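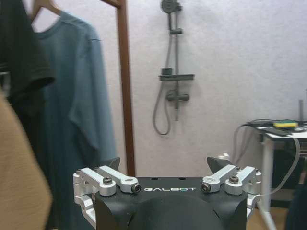

Gripper at the garment station, with the open fingertips toward the wall. The shower set behind it belongs to the room mock-up.

Visit report: Bellex training floor, January

Bellex supplies cleaning and linen services to serviced apartments. Its training floor occupies the upper level of the former Aebischer workshop and is laid out as furnished rooms, each with the fittings a cleaner would meet on a normal shift. Our group was received at 9:30 a.m. by Johanna Mayrhofer, who runs operations there, and stayed until lunch.

The program under test is called Piklow. It covers two tasks: taking clothing left by guests off a rack, and clearing small items from tables before wiping. Both were chosen from the shift logs. Of 1,628 room reports reviewed before the start, garment handling was the entry most often marked as causing a delay, mainly on account of the paperwork that goes with lost property.

The gripper is a two-finger parallel type with aluminum links and carries the name GALBOT on its housing. Hangers are the harder case. A T-shirt on a wooden hanger can be lifted by the hook, by the shoulder bar or by the cloth, and each choice fails differently. Lifting by the cloth tends to leave the hanger behind. Lifting by the hook needs clearance above the rail, and not every rack in the apartments has it. Mayrhofer's team now teaches the shoulder bar as the default.

Table clearing is further along. Sponges are considered easy. Thin flat objects are not, and the present rule is that the arm leaves them and flags them on the task screen. Loose cables at a table edge are also flagged. Several of us asked why cables were not simply tied up for the trials. The answer was that guests do not tie them up either.

The effect on staffing was discussed over coffee. Bellex has 19 cleaners on the pilot contract and says the number has not changed. The work has. A cleaner used to finish one room and move to the next; under Piklow the cleaner starts the bathroom while the arm works on the rack, then returns to deal with whatever was flagged. Two cleaners have moved to a supervisor role with a higher pay grade. Others told us they dislike the interruptions — one counted walking back to the same table as the worst part of the shift. Mayrhofer did not dispute this and said that flags are now held until the bathroom is finished, unless the arm has stopped.

Scheduling runs on software from Ilteck, which we saw only on a wall monitor. It assigns rooms by floor and does not yet account for how long a flagged item takes to resolve. Shift leads correct the plan by hand, usually before noon.

Open points from our side: noise levels were not available, and the lost-property form still has to be filled in by a person. The group has requested both the noise data and a copy of the revised form.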